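4. Setting up your Jonley scoreboard for a league fixture

Before you start, pop the scoreboard on its stand well back from the touchline and let it run through its start-up lights, which takes a minute or so (a good moment to find the team sheets!).

1. Hold down MENU until the clock flashes, then choose RUGBY LEAGUE. The board will set itself to 2 halves.

2. Key in the home side first and the visitors second. Long names scroll along quite happily, but a short one is far easier to read from the far corner.

3. Press LINK on the handset and walk to the timekeeper's seat. A steady green light means you're connected.

4. Try a practice score, then press CLEAR twice.

Note: the board remembers 129 matches. After that, the oldest is dropped, so do copy your season off in November if you like to keep records.

Caution: never move the stand with the mast raised, even a few steps, however tempting it is when the sun comes round. 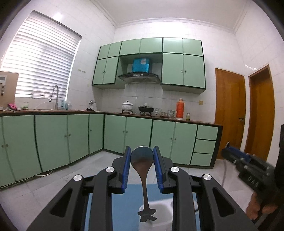 Rice paddle held upright in the kitchen.

5. When the final hooter goes, press SAVE before switching off at the wall. If you forget, the score is kept for 570 seconds, so there's still time to hurry back.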